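Wanted: people who'll let a robot have a go at their chores
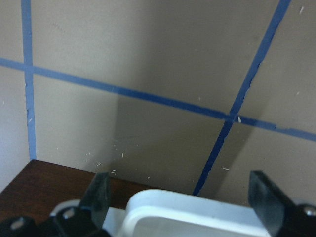
A white plastic object between the gripper fingers, with the taped wall behind.

Hello! I'm Violeta Quezada and I look after the home trials at Wurura. I'm after 8 households who'd be up for letting us try out a robot arm on the boring jobs - putting tubs away, wiping a worktop, sorting the cutlery drawer, that kind of thing.

I'll be straight with you about how good it is, as people always ask. Can it do your housework yet? No. On our own bench, with the light just so, it's got pretty decent at picking up things it knows. Move it to a different kitchen and it goes back to being a nervous beginner. Shiny plastic is a pain, shadows are a pain, and a tea towel can keep it busy for ages. My colleague Santino Medina reckons folding a fitted sheet is years off (I can't do that one either, so no judgement from me).

That's why I need real homes. We've done more than 1000 practice runs in the workshop and I think we've learned most of what the workshop can teach us. I want awkward cupboards, odd-shaped lids and the drawer that sticks!

What you'd be doing: we come round for 2 visits, a morning each. Ignacio Daza sets up the arm on its stand and you pick the chores from our list or suggest your own. You do each one first, at your normal speed, then the robot tries. Afterwards we have a chat about what was useful and what drove you mad. Please do moan, it helps.

You don't need to know anything about computers. You do need to be over 18, have a table or worktop we can get right up to, and a plug socket nearby. Pets are fine if they can stay in another room while the arm is moving. Renters are very welcome, just check with your landlord first.

You'll get £71 per visit, paid by bank transfer, and if we break a plate we replace it.

To put your name down, ring the Wurura office and ask for me or Javiera Cáceres, or drop in and fill out a form at the front desk. Tell us which chore you hate most and a bit about your kitchen. Forms need to be in by 15th March and I'll ring everybody back, including those we can't fit in this time - there'll be another round in August.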